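The Bowl Has Moved to the Table, and I Have Thoughts

So I finally did it. After years of shoving produce in the bottom drawer of the fridge and finding it again when it had turned to soup, I've gone over to keeping a bowl out on the table. A real bowl, a big round brown one with that woven look, the kind my grandmother kept her mending in. I love it so much more than a person should love a bowl!

I found mine at the Thursday market in Brusley, at the stall near the bus stop with all the baskets hanging off the awning. I'd gone for eggs. I came home with the bowl and no eggs (we had toast for supper, it was fine). The woman wanted 2 dollars more than I had on me and let me have it anyway, which means I owe her a visit and will probably come home with another one.

The first week I did what everybody does and filled it right up. Onions, lemons, a whole bag of potatoes, a head of garlic, keys, a battery. It looked wonderful for a day. Then the stuff at the bottom got forgotten exactly the way it used to in the drawer, and I had one very sad lemon on my conscience.

Now I keep it nearly empty, and that's the trick, at least in this house. A couple of things at a time, whatever needs eating next. If it's in the bowl, it goes in supper. I walk past that table a hundred times a day and something green catches my eye and I think, oh good, stir fry.
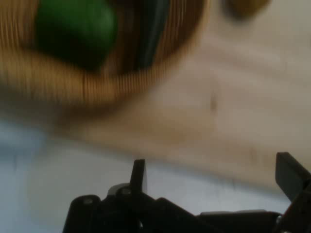

Something green and something dark in the bowl. Plenty of room left, just how I like it.

The other thing I didn't expect is how much nicer the table looks. Ours is pale, and for ages I thought it needed a runner or a cloth or one of those long trays. I even had a linen runner from Clerncombe in my cart for most of June! Then the brown bowl went down on it and I closed the tab. All that caramel color against the light top does the job by itself, and there's nothing to iron.

A few bits I've picked up, in case you're tempted:

Put a folded dish towel in the bottom if you're keeping anything soft in there. The weave on mine left little dents in a peach.

Bananas get their own spot. They bully everything else into ripening and then you're baking on a weeknight.

Shake it out over the sink now and then. Onion skins get into the weave and stay there until you go after them with an old toothbrush.

Wide and shallow beats deep. I had a deep one from Trarkell years ago and things went in there to retire.

I did wonder about washing it, and so far I've only wiped it with a damp cloth and left it by the back door in the sun for an afternoon. If you've soaked one of these and lived to tell the tale, please leave a comment, I'd love to hear how it dried.

Next up is the shelf over the stove, where I have 129 spice jars and use maybe six. I've already started sniffing the cumin. There are three cumins. Wish me luck!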